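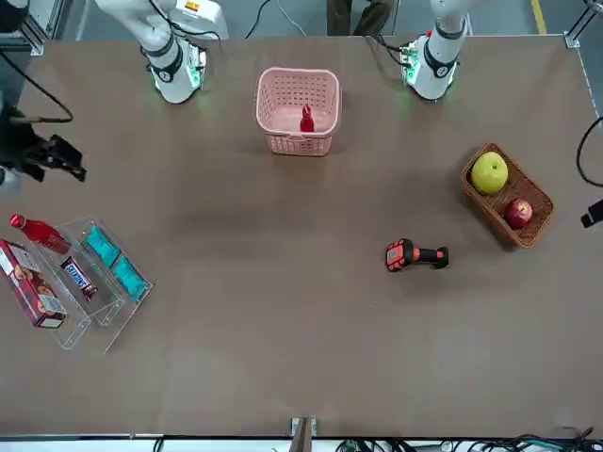 One reply on the old thread said to turn the scanner's brightness down before doing anything else, as glare off shiny wrappers had caused the same fault at the Dukia counter.

Support > Counter equipment > Scanners > Ticket 2000

Status: open
Opened: Thursday, November 4, 2021
Site: Vernholm, front counter
Item: handheld scanner, orange and black

Problem: Scanner beeps on boxes and candy bars but often misses small packets in the tiered display stand. Fruit is keyed in by hand and is not affected. Fault was first noted in August and has gotten worse.

Tried so far:
Brightness turned down one step. No change.
Restarted the register and paired the scanner again. No change.
Updated the price list in Fastine. Boxes fine, packets still missed.
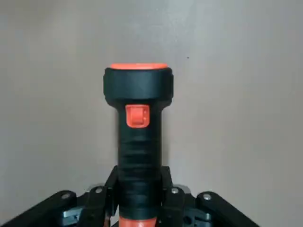 The scanner window has a fine scratch near one corner, and there was dust packed along the seal. I only saw it with a light held low from the side. The black flashlight is the one to use for this — the slide switch is on the front, right under the head, so you can work it with a thumb and keep the scanner in your other hand. Wiped the window with a dry cloth and tested again. Out of about 91 packet scans, 9 were missed, all with the packet lying flat in the stand. Lifting the packet out and holding it level fixed most of those.

Next step: D'Souza to quote for a new window. Keep the ticket open until the part is fitted.

Shares: 2 | Comments: 9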